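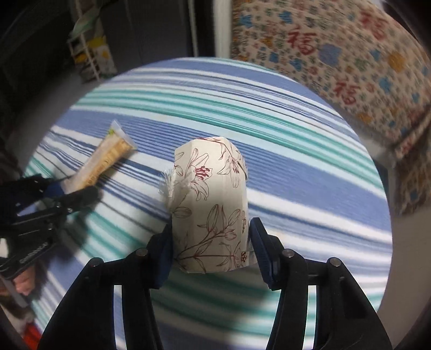 Step 4. Check the finger pads

Do this after every 110 grasps, on the left and on the right gripper.

Close the fingers slowly on a light paper cylinder which stands upright. Both blue pads must touch it at the same height. If one pad comes first, loosen the 2 screws behind that finger, move it a little, and tighten again.

Wipe the pads with a dry cloth. Do not use alcohol, it makes the Skellix glue soft. Our last pair was changed after 1344 grasps.

Miroslava Karpenko, Haugen workshop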